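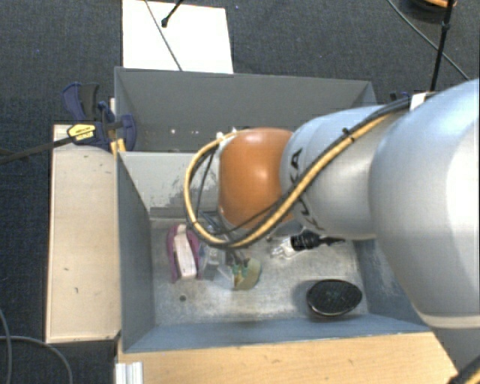 Unit 2: The picking cell and the people beside it

Category: Work and Technology > Course Handouts

Print this page | E-mail this page

At Hestach, the arm takes mixed small items out of a bin. Before, the pickers did this by hand, up to 500 items in one shift. Now they fill bins, clear stops and check the orders – this is other work, and it needs other training.

Read for July: the interview with Wanting Hou, picker. Write 400 words: which skills did she lose, and which did she gain?

Agnes Dahlgren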